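**FOR IMMEDIATE RELEASE**
Mon 9 August

# Ponwood opens its library of simulated robot handling examples to outside teams

Ponwood, a company which makes training material for robot learning, announces today that its library of simulated handling examples is open to outside teams. The first release is called Trakeck and holds 821 complete examples of a robot arm working with small objects on a table. It can be requested from today by universities, schools and companies with fewer than 300 employees, without payment.

Each example was made by a person. An operator sits at a desk, holds a hand controller and guides the arm inside the simulator from the start of the task to the end. The system saves the view from the wrist of the arm, the position of every joint and the opening of the gripper. A learning system can later study these records and try to repeat the same kind of work with objects in new places.

"Many people believe that simulation means the computer makes everything alone," said Araceli Contreras, who leads data collection at Ponwood. "In our case a person decides every movement. If the operator waits a moment before closing the fingers, this waiting is also in the data, and we want to keep it."

The tasks in Trakeck are short and simple. They include picking up a block, moving it from one side of the table to the other, placing it in a bowl, and standing it upright again. The starting places of the objects are changed before every attempt, and the light in the simulator is changed also.

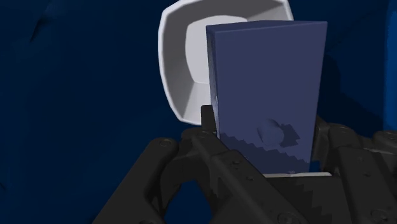 *Wrist view from the Ponwood simulator: a blue block held upright in the gripper, with a white bowl behind it.*

The examples were collected by a team of five operators in the Solís office of the company. Every operator had four days of practice before the first recording was accepted. During practice they learned to move at a steady speed, to come to the object from different directions, and to let go and try again when the hold was not good.

The second attempts became an important part of the library. At the beginning, the team deleted any recording in which the object slipped or fell. After the first tests in December this rule was changed. The learning system trained only on clean recordings did not know what to do after a bad grasp, and often it continued with the fingers closed on nothing. Trakeck now includes recordings where the operator makes a mistake and corrects it, and these are marked so that users can leave them out if they prefer.

"I was a little ashamed of my first corrected attempts, and then I saw they were the ones used most," said Lutfa Selvanayagam, an operator and reviewer in the Solís team. "Now when a new person starts, I tell them to finish the task even if it looks ugly. We can decide afterwards."

All recordings were checked by a second person before they entered the library. The reviewer watches the full recording, confirms that the written instruction agrees with what the arm does, and sends back the ones where the instruction is not clear. A sentence such as "put it there" is not accepted.

The pictures in the library are kept as the simulator produced them, including rough shadow edges. Ponwood advises users who plan to work with a real arm to add recordings from their own cameras, as simulated pictures alone may not be enough for good results.

Trakeck was prepared together with Truklow, which supplied the simulator and the model of the gripper. Truklow will continue to maintain the simulator, and Ponwood will answer questions about the recordings and the written instructions.

A second release is planned for December. It will add tasks with drawers and lids, and tasks in which two objects must be moved in a given order. Teams who use the first release are invited to send suggestions for new tasks before the collection starts.

**How to request access**

Teams should write to the Ponwood data desk with the name of their organization and a short description of the planned use. Requests are answered in English or Spanish.

**About Ponwood**

Ponwood collects and reviews human-guided examples for robot learning, in simulation and with real arms. Its collection team works from the Solís office.

**Press contact**

Araceli Contreras, Data Collection, Ponwood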